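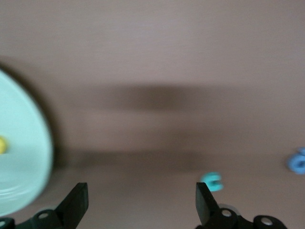 Tuesday, late

Such a good afternoon! I finally got the foam letters out of the Skidow box and onto the big brown table, and I can't believe I let them sit in the closet since December. Chaimae had told me they were fun and I sort of nodded along. She was right (don't tell her, she'll be unbearable).

I brought plates out too, the round ones, because I want the letters sorted onto plates for Saturday's word game and not dumped in one heap like last time. The pale green one is my favorite by a mile. It has that soft minty color that makes anything yellow look twice as yellow. Then there's the beige one, which Pei-shan says is pink, and we went back and forth on it for far too long. I'd call it beige with pink feelings. And the light blue with the darker rim, which I'd happily eat breakfast off every day of my life.

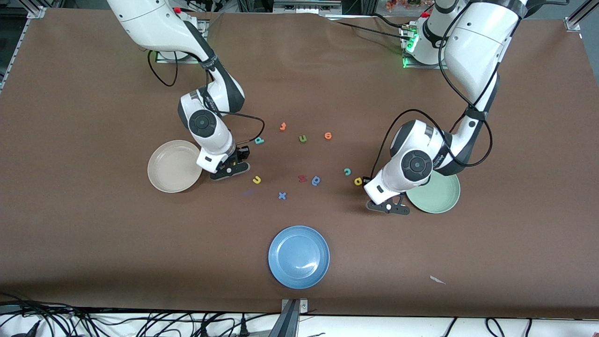 Letters and plates on the brown table, blue one down at the front.

The colors! That's what got me. I'd been planning to sort by alphabet, vowels here, consonants there, very proper. Now I want to sort by color and let the kids make whatever words they can from one plate. Hazem thinks that's mean, as somebody could end up with no vowels at all. I think that's half the fun, and they can trade. We'll try it both ways.

Only a few letters for now. There are 66 in the box by my count and I'm not putting them all out at once, not after the Z went missing under Fouad's radiator for a month.

Must remember: ask Nabila if she still has the other set, the one from Charpentier. If the letters are the same size we could mix them and have nearly 100, enough for two tables going at the same time. Also need a lidded tub, the box is splitting at one corner and I've taped it twice already.

Dinner was lentils, very late, eaten standing up while I tried to think of words with no E in them. Got to 24 good ones before I lost the pencil. "Pumpkin" is the best so far. Chaimae texted "rhythm" at ten o'clock with four exclamation points, and that's going on the list tomorrow.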